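Fosden's last orange street lamp goes dark

Elside neighborhood gets its new lights before winter is out, and most people seem to like them

If you have driven into Fosden by the river road any evening since the start of February, you may have noticed that the sky over town looks a little different. The old orange glow, which some of us grew up under and could pick out from the far side of the valley, is gone. The last of the sodium lamps came down at the top end of Elside just after four in the afternoon, with a small crowd and one very interested dog looking on, and by suppertime the new LED fixture in its place was lit and doing its job.

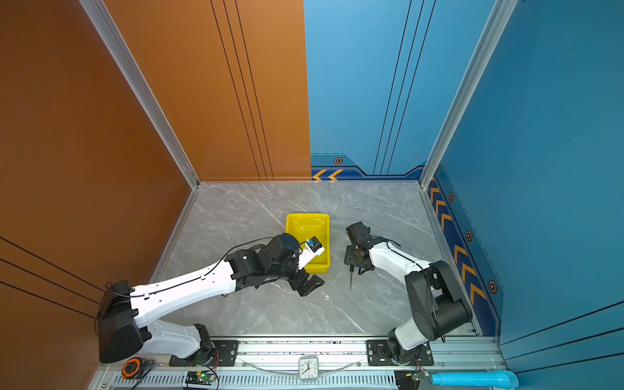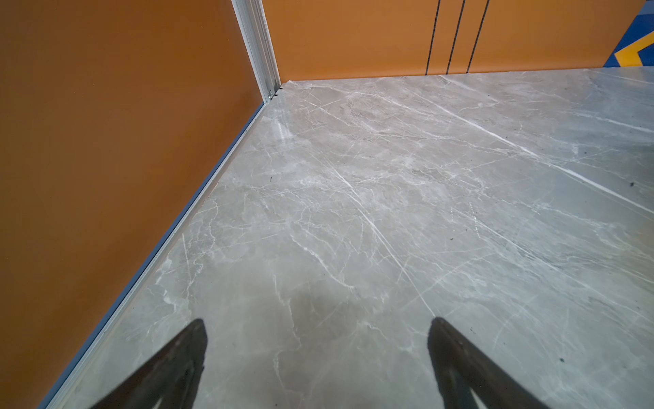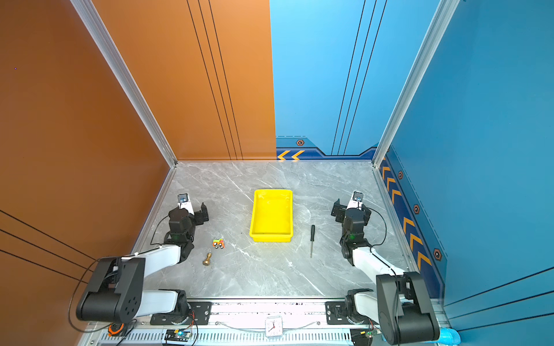 Local News | Streets and Lighting

It has been a long road to get to this point, and anyone who went to the early meetings at the library will remember how strongly people felt about it. The town had 2705 street lamps on its books when the work began, and every one of them has now been changed, from the tall double-headed poles by the bus station down to the short green posts along the mill path. The contract for the fixtures went to Dogar, and the small control units that sit on top of each one, and that tell the lamp when to come on and how bright to be, are made by Irner.

Elside was left for last, and that was a sore point for a while. The neighborhood has some of the oldest wiring in town, a good deal of it running underground in clay pipe, and the crews found early on that a number of the posts there could not simply take a new head and be done with it. In all, 27 of them had to be dug out and set again in fresh concrete, with new cable pulled through to the next post along. That meant closed sidewalks, temporary lights on wheeled stands, and a fair amount of mud on shoes, and the public works office would like to thank everyone on the hill for putting up with it.

So what is different, now that it is all done? The first thing most people mention is the color. The new lamps give a soft, slightly creamy white, and this was the part of the plan that changed the most along the way. The first few test lamps, put up behind the fire station, were a much colder white, and the letters that came in about them were not kind (one compared the parking lot to the inside of a refrigerator, and having stood in it at night, we can't say the writer was being unfair). The town went back to Dogar and asked for a warmer version, and the order was changed before the main work started.

The second thing is where the light goes. The old lamps had a rounded glass bowl hanging underneath, and a good part of the light went out sideways into bedrooms or straight up to the clouds. The new heads are flat on the bottom and point the light down at the road and the sidewalk. If you live across from one, you may find that your front yard is darker than it used to be. The public works office has already heard from several people about this, some pleased and some not, and it is glad to send someone out for a look after dark if you feel that your steps or your driveway have become hard to see. Please give the number on the post when you call. It is on a little metal plate at about eye level, facing the street.

If the trouble is the other way around, and a lamp is shining in where it isn't wanted, a small metal shield can be clipped to the back or the side of the head. It takes only a few minutes to fit and there is no charge for it. The crews carry a box of them in the truck, and requests are handled one street at a time, so it may be a couple of weeks before they get around to yours.

Then there is the dimming, and we should spend a moment on it, as it has caused more phone calls than everything else put together. After eleven at night, the lamps on side streets drop to 70 percent of their full brightness, and they come back up again at five in the morning for people heading out to early shifts. The change is slow, spread over several minutes, and most people who sit at their window waiting to see it happen will miss it altogether. The main street, the bus station, the hospital entrance, and all of the crosswalks stay at full brightness all night long. Nothing about the dimming means that a lamp is broken.

A lamp that really is broken should be much easier to deal with than before. Under the old setup, the town learned about dead lamps when somebody called in or when a crew happened to drive by at night, and there were corners that stayed dark for weeks. The Irner units send a short message to the works office when a lamp stops drawing power, and the office has set itself a goal of getting it fixed within 96 hours. It may take longer after a big storm, or if the fault is in the cable under the road and someone has to dig for it. You are still very welcome to call, of course, and the person who answers will be happy to tell you whether your lamp is already on the list.

A few words about the old lamps, too, as quite a few readers have asked. The sodium bulbs have gone to a recycler that can take them apart safely, and the aluminum housings were sold for scrap, with the money going back into the lighting budget. A handful of the oldest heads, the ones with the ribbed collars from the streets behind the train depot, were kept back. Two are going to the history room at the library, once a good place has been found to hang them (they are a lot bigger up close than they look on a pole!), and the rest will be offered to residents at the spring yard sale. They are sold without bulbs and without any promise that they work.

Not everybody is won over, and it would be wrong to leave that out. One longtime Elside resident told us that the hill had lost its evening color, and that walking home from the bus in the snow used to feel like walking through a jar of honey. Another, from just two doors down, said she could finally tell her own car from the neighbor's at night and that she wouldn't go back for anything. The amateur sky watchers who meet on the ball field have been keeping notes through the winter and say they can now make out fainter stars to the north on a clear night, though the glow from the highway is still a nuisance to the south.

On the money side, the town expects its lighting bill to go down, but the office is being careful and does not want to give a figure until it has a full winter and a full summer of readings to compare. Those numbers will be shared at a public meeting and posted on the board outside the town hall, as well as in this newsletter.

There are still a few loose ends. The lights in the park by the bandstand belong to a separate project and have not been touched, so please don't be alarmed if they look just as they always did. The underpass at the bottom of Elside hill has its new fixtures, but the ceiling around them still needs painting, and that will have to wait for warmer weather. Some of the sidewalk patches where posts were reset are only temporary asphalt, and the permanent concrete will go in at the same time as the spring pothole work. Until then, take a little care with strollers and walkers near the corner by the bakery, where the patch has settled a bit and left a lip.

To report a lamp, ask for a shield, or have someone come by to look at a dark spot, call the public works office during the day or leave a message in the evening. You can also fill in the paper form at the library desk, next to the tax booklets. Please remember the number on the post.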